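请把午饭还给午饭

2019年4月20日

我要替午饭说几句好话，具体来说，是工作日中午那一顿，坐下来、和别人一起吃、手边没有键盘的那一顿。我知道这个题目听上去有点小，可我越想越觉得它大得很。一个成年人一辈子大部分的午饭是在上班的地方吃掉的，我们愿意花几个晚上比较两款电饭锅，却很少拿出五分钟来想一想，这么多顿饭到底该怎么吃！

先讲讲我自己是怎么堕落的。进Wendach的头三年，我一直在工位上吃饭。筷子在右手，鼠标也在右手，于是吃一口，放下，点两下，再拿起来。饭什么时候凉的不知道，什么时候吃完的也不知道，有好几次我伸筷子下去，碰到的是饭盒底，心里还愣了一下：已经没了？那几年你要是问我昨天中午吃的什么，我得想很久，想出来的八成还是前天的。 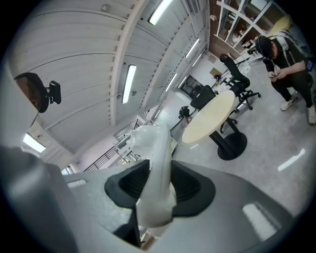

摄影：Arwel Phillips

后来换了组，新组里有一位Zubaida Rana，做了二十多年的账务，脾气极好，唯独在午饭这件事上寸步不让。我去的第一天，十二点刚过，她走到我桌边，把我的显示器关了。没有商量，就是伸手一按。她说，走，吃饭。我说我带了饭，在这儿吃就行。她说带了更好，端着。

我端着饭盒跟她走到走廊尽头的小厨房，里面一张长桌，六七个人已经坐下了，正在争论茄子要不要先用盐腌。我当时满脑子都是没写完的邮件，心想这顿饭得耽误我多少事。结果那天我听完了整场茄子之争（腌派险胜），分到了半块别人家里烤的南瓜饼，还顺便知道了我那封邮件根本不用写，收信人就坐在我斜对面，正在给大家倒茶。

从那天起我就成了午饭的信徒，而且像所有半路入教的人一样，热情得有点烦人。

我计算过那张桌子上一顿饭的时间，从坐下到起身，平均下来是42分钟。说“计算”有点夸张，那阵子我爱看厨房墙上的钟，看了一个多月，记在本子上，自己除了一下。42分钟在一天里算什么呢？一场没有议程的会也不止这个长度。可就在这段时间里，我认识了整层楼的人，知道谁的女儿在学长号，谁刚把父亲接来同住，谁每年六月要回乡下帮着收樱桃。这些东西没有一样写在通讯录里，却样样影响着我怎么跟他们共事。你知道一个人昨晚陪父亲去了急诊，今天他回话慢一点，你自然就不催了。

反对的意见我听得多了，也确实应该认真对待。

最常见的一条是：忙。忙是真的，我不会跟任何人争他到底忙不忙。我只想请说这话的人做一件很小的事，下次在工位上吃饭的时候，留意一下自己那半个小时究竟干了什么活。我留意过，十分难为情。我看了两篇跟工作毫无关系的文章，回了三条本来下午回也行的消息，改了一张表格里的一个字，然后又改了回去。人一边嚼东西一边是做不了什么像样的事的，起码我做不了。我们在工位上吃饭，多半只是让自己看起来没有离开。

第二条意见来自我的朋友Donal Geraghty。Donal是个真正喜欢独处的人，在一家叫Tovar的设计公司画图纸，一上午要跟十几个人说话，到了中午只想闭嘴。他读过我早先写的一篇小东西，给我发来一封很长的信，核心的一句是：你们这些热爱集体吃饭的人，有没有想过有人需要安静才能下咽？

这封信我读了好几遍，觉得他说得有道理，也因此改变了我的一些看法。以前我觉得午饭必须热闹，现在我觉得午饭必须是午饭。Donal后来告诉我，他的办法是带一个三明治，走到运河边的第二座桥，坐在栏杆旁边的石墩上吃，吃完看一会儿水，再走回去。下雨就在桥底下。这顿饭从头到尾没有第二个人，可是你听听，多好的一顿饭！有地点，有路程，有固定的石墩，有天气。他跟我们长桌上的人是一伙的，都把中午当成一天里正经的一段来过。我们共同的对手是那种既没跟人在一起，也没跟自己在一起的吃法。

第三条意见比较难答，说的是规矩由谁定。有的地方中午只给半小时，从车间走到食堂排上队，就剩下一刻钟。有的地方根本没有可以坐的桌子。对着这样的人大谈午饭的诗意，实在有点不要脸。所以我想把话说得重一些：给人留出坐下来吃饭的时间和地方，应该算作工作条件的一部分，和灯够不够亮、椅子稳不稳是同一类事情。我母亲在纺织厂干了一辈子，她跟我说起年轻时候的厂子，机器型号早忘光了，食堂的窗户朝哪边开却记得清清楚楚，哪个窗口打菜手不抖也记得。

说到食堂，我得讲一讲Clatusel。那是一家做印刷的老厂，在我出差常去的城市，全厂618个人，食堂却一点也不大，得分两拨吃。我第一次去，接待我的是Maritza Mamani，她管装订车间。参观还没开始她就带我去吃饭，理由是第一拨的汤好。我以为是客气话，喝了才明白是句实话。汤是土豆、玉米和一种我叫不上名字的香草熬的，黄澄澄一大碗，上面漂着切得极细的洋葱。我喝了两碗，差点要第三碗，看见后面还有人排队才作罢。

最打动我的是坐法。Clatusel的食堂里没有谁规定座位，可是两拨人的交接处有十来分钟重叠，先吃完的不急着走，后来的端着盘子挨着坐下，一个喝茶，一个喝汤，就把上午的事说完了。哪台机器声音不对，哪批纸潮了，谁的手昨天被纸边划了一道深的，全在这十来分钟里传过去。Maritza说几年前有过一个改造方案，要把食堂扩建，让所有人一次坐下，效率高得多。图纸都画好了，车间里的人不愿意，他们说，那我们什么时候碰头呢？方案就搁下了。我听到这里差点鼓掌。一份图纸里绝对看不出那十来分钟有什么用，可整个厂子就靠它通着气。

我喜欢这种看不出用处的时间。我们这一代人太会切时间了，把一天切得像案板上的黄瓜，片片一样厚，每一片都得贴上标签。午饭是少数还没被完全切走的一块，四边不大整齐，有时候长一点，有时候短一点，里面混着饭粒和闲话。它要是也被切掉了，一天就真的只剩下格子了。

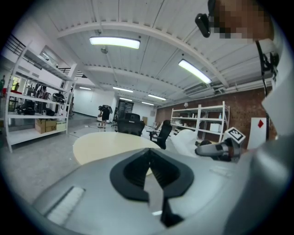
我还想专门夸一夸带饭的人。

外面买来的饭当然也可以很好吃，楼下那家牛肉面我至今念念不忘，老板舀辣油的时候手腕一转，简直是书法。但是自己带的饭有一样买不来的东西，就是它会泄露你。一个人打开饭盒，他昨天晚上过得怎么样就摆在桌上了。菜切得齐整，说明昨晚不赶；全是剩的，说明孩子又挑食了；一整盒白米饭上卧一个煎糊的蛋，那大家就会安静地把自己的菜往他那边推一推。我在长桌上见过很多次这样的推，没有人开口，饭盒在桌面上滑过去几寸，就完了。我觉得这是我在职场里见过的最体面的动作。

长桌上也有失败的饭，失败的饭尤其值得歌颂。有一回我雄心勃勃，照着一本旧菜谱做了酿豆腐，步骤写了整整两页，我熬到半夜，第二天端去，一加热，肉馅和豆腐各奔东西，成了一盒说不清道不明的东西。大家围过来看，沉默了一会儿，Zubaida拿勺子尝了一口，说，味道是对的，名字要改。从此以后它就叫“散伙豆腐”，如今在我们那儿已经是一道正式的菜了，有人生日还点名要吃。要是那天我在工位上一个人吃，它就只是一次失手，吃完洗掉，第二天我自己都不记得了。

也有人担心，一起吃饭会变成另一种应酬，要看脸色，要陪笑，要抢着跟领导坐。这种饭局我也吃过，回来胃疼两天。我的经验是，区别在一些非常具体的地方。桌子最好是长的，或者干脆是拼起来的，圆桌一摆就有了主位。来去要自由，迟到不用道歉，先走不用解释。饭各吃各的，想分就分，绝不统一收钱点菜。还有，谁也不许在桌上谈进度。这最后一条是我们那张桌子唯一成文的规矩，写在一张小卡片上，靠在盐罐旁边，字是Åsmund Engström写的，他做数据库，一手漂亮的圆体字，配这么一句话实在隆重。违反的人负责洗当天所有的杯子。我洗过三次，都活该。

说说Åsmund吧，他的例子我常拿来劝人。他老家那边吃午饭早，十一点出头就饿，刚来的时候总是一个人先吃了，等我们坐下，他已经回去干活，大半年里我跟他说过的话加起来没有一页纸。后来他索性十一点吃半顿，十二点再来吃半顿。这个办法笨得可爱，可是管用。他来了之后，我们才知道他会腌鱼，会修收音机，还听过极多的民歌，能从头唱到尾，唱到伤心的地方筷子就停在半空。一个坐在离我不到十步的人，差一点就被我错过了。

每次我讲到这里，总有人说，这不就是运气好，碰上了一群好相处的同事吗？我承认有运气。可是那张桌子刚开始的时候只有2个人，Zubaida和一位早就退休的前台，两个人对坐着吃了将近一年。Zubaida说那一年里她们每天都多摆一副筷子，也没特意叫谁，进来热饭的人看见了，有的就坐下了。我后来问她，要是一直没人坐呢？她说那也挺好，她们俩聊得来。

我特别喜欢这个回答。很多好习惯都是这样长出来的，起头的人自己先过得挺舒服，别人路过，看着眼馋，就凑过来了。发通知搞“团队共享午餐日”，印海报，拉横幅，往往办两期就散。我前年去过一家叫Zosar的公司，他们真的有这么一个日子，还给每个人发一份2,000字的活动指南，里面写明了推荐的聊天话题。我翻到第三页，看见“您最近读过的一本书”后面附了参考答案。那顿饭吃得我汗都下来了！其实饭菜做得不差，鸡腿尤其嫩，人也都和气，要是把那份指南拿去垫桌脚，肯定能吃得很好。

所以我的建议从来都很小，小到不好意思叫建议。把饭端离你的桌子。端到哪里都行，窗台、楼梯拐角、院子里那条晒得到太阳的台阶，或者Donal的第二座桥。手机放在兜里。要是碰见另一个也端着饭的人，点个头，想坐近就坐近一点。先这么吃一个星期，看看下午三点钟的自己是什么样子。我敢说你会少叹几口气，还多半会想起来自己中午吃了什么，是咸了还是淡了，明天要不要多放一勺醋。

还有，假如你是能决定别人时间的那种人，请你中午别开会。真的，哪怕只做这一件事呢！我见过太多十二点一刻开始、说好“边吃边聊”的会，一屋子人对着投影，小心翼翼地嚼黄瓜，生怕声音太脆。黄瓜有什么错，要受这种委屈。你把那个时段空出来，什么都不用组织，什么都不用宣布，过不了多久走廊里自己就有人声了，接着是微波炉的叮当，再接着是谁家咖喱的味道，顺着门缝钻进来，整层楼都开始坐不住。

我现在每天早上装饭盒的时候，会多装一小格，有时是炒花生，有时是腌萝卜，有时是昨天多蒸的一截红薯，用来推给别人的。这一格吃得总是最快。昨天装的是糖蒜，自己腌的，坛子在阳台上待了四十多天，颜色已经透了。我转了一圈回来，格子空空的，只剩一点蒜水，Åsmund正拿面包蘸着，抬头问我方子。我告诉他醋要分两次放，第二次放之前得先把蒜翻个身，他掏出笔来，写在了那张规矩卡片的背面。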